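3.2 Choosing the work surfaces

When we first began to plan the household tasks, we gave a great deal of thought to the objects that people would handle and hardly any to what those objects would be resting on.
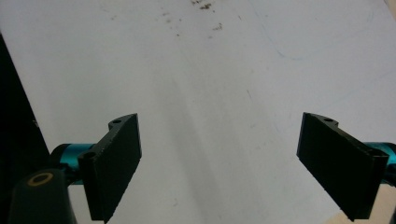
It was only after our first visits to the homes in Watudham that we came to see how much the surface matters to the person working at it. People talk about their tables and counters with real affection, and they know them very well. They know which end catches the morning light, where the crumbs gather, and how far a cup can be pushed back before it has to be reached for with a stretch. We had expected to hear about drawers and shelves, and we did, but the conversation kept drifting back to the flat places where things get put down in the course of a day.

We therefore asked each of the 20 households to tell us about the surface they used most, and to let us follow the ordinary jobs that were done on it – sorting the mail, folding small items, laying out a meal, putting things away again. This gave us 179 short task records from Watudham and the neighboring district of Sakness. The visits in Sakness took place in July, when many families were eating outdoors, and we suspect that the kitchen surfaces there were a little less busy than they would have been in winter.

Color turned out to be the subject on which people had the most to say. A large, pale white surface like the one in Figure 1 was often described to us as easy to keep an eye on, and several people told us they liked being able to spot a dropped button or a grain of rice right away. Others found the very same quality tiring, as every mark seemed to ask for a cloth. We have a good deal of sympathy for both views. For our own purposes, a light surface made dark items easy to find in the records, while white napkins, paper and plain dishes took more patience to follow.

We also looked at how much open space people liked to have before starting a job. The Kütt interview guide, which we adapted for this study, asks the person to rate the comfort of a workspace on a scale from 0 to 100. We kept the scale but added 2 questions of our own, one about reach and one about clutter. The second brought out some of the warmest and longest answers in the whole study. Many people told us that they never fully clear a surface at all, and simply slide things toward the wall until there is room enough to work.

The answers were typed up and grouped with the Gustow coding sheet, and two of us read every one of them. Where we disagreed – most often over whether a fruit bowl should be treated as clutter or as part of the furniture – we went back to the person's own words and let those decide. The groupings that came out of this reading are used in Section 4, where we turn to the order in which things were put away.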